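Notes from the robotics club, April

I missed writing a post in March, so this one covers two months of the Karatbridge club. Most of the work has gone into the kitchen task for the Fevusstead meet. We entered the simpler class last year and did fine in it. This year we wanted the manipulation class, where the arm has to clear a table of household objects on spoken instructions.

The rules give you 11 instructions per run. They are drawn from a longer list the organizers publish in advance, things like "move the bottle to the plate" or "put the strawberry in the bowl." You get 30 minutes for setup and calibration, and after that you can't touch the table except to reset an object that has gone over the edge. Points come off for every reset.

We decided early on to train from demonstrations. One student drives the arm by hand through the task, we save the run, and the model learns from the pile of saved runs. We have 226 usable ones as of last night. There were more, but we threw out the ones where the driver paused too long in the middle. A model trained on pauses will learn to pause.

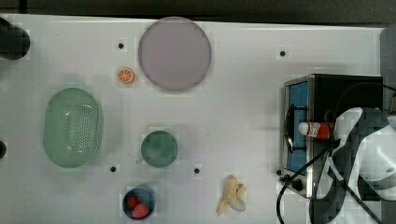 The bottle has been the hardest object by a wide margin. It is a red and white squeeze bottle and it starts on its side on top of the toaster oven. A round object lying on a flat, raised surface wants to roll when you touch it off center, and if it rolls the wrong way you lose it and the points. We tried three approach angles. Coming in from above worked best in practice sessions, but the wrist gets close to its joint limit there and the controller slows down to protect itself. Coming in from the side is faster and misses more.

We went with the slower one. The scoring gives nothing for speed unless two teams are tied.

The other thing that took a lot of time was layout. Our first batch of demonstrations all used nearly the same positions, with the colander on one side, the oven on the other and the small things in between. The model got good at that one table. Move the mug a hand's width and it would close on air. So we wrote a script, called Kwofie, that prints a new layout card before every run. The student setting the table follows the card, then the driver starts.

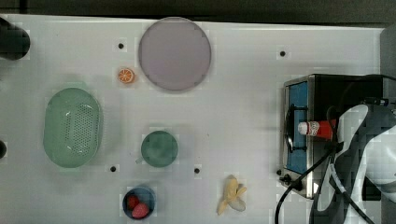

Kwofie was a first-year student's project and it is about a page of code. It picks positions at random, checks that nothing overlaps, and leaves out any position the arm can't reach. The first version had no overlap check and kept asking us to put the banana inside the oven's footprint. Some cards only change one object, which turned out to be useful too, because you can compare two runs and see what the model is paying attention to.

We also changed how we grade our own practice. Before, a run was either good or bad. Now each instruction gets a score from 0 to 4, with a 4 for a clean pick and a clean place. It takes longer to fill out the sheet but the sheet is worth reading afterward. Soft objects score lower than I expected. The pads press into them and the object ends up at a different angle than it was when you grabbed it, so the place goes wrong even when the pick was fine. 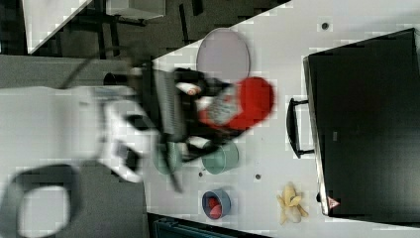 What's left before Fevusstead

More runs with soft objects, first of all. I'd like every driver to do a full session of them, including the two who have been avoiding it.

Second, the calibration routine. It takes us most of the setup time right now. Stovgate, the club we shared a practice day with, does theirs with a printed target taped to the table, and they finish with plenty of time left over. We are going to copy that.

Third, resets. Students need to practice putting an object back without leaning across the table or bumping anything else. We have lost good runs that way.

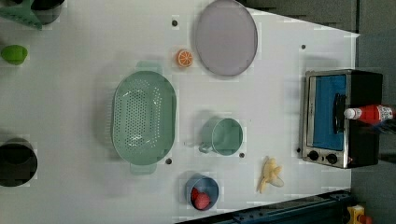
The table with the toaster oven, colander and toy food.

The club meets after school at 4 until the end of the term, and the room stays open later in the week before the meet. If you are a student at Karatbridge and want to drive, come by and ask. You don't need to know how to code. Drivers get a short lesson on the controls and then start on the easy objects, usually the mug or the orange slice.

I'll post our scores after the meet along with the layout script, once it has some comments in it.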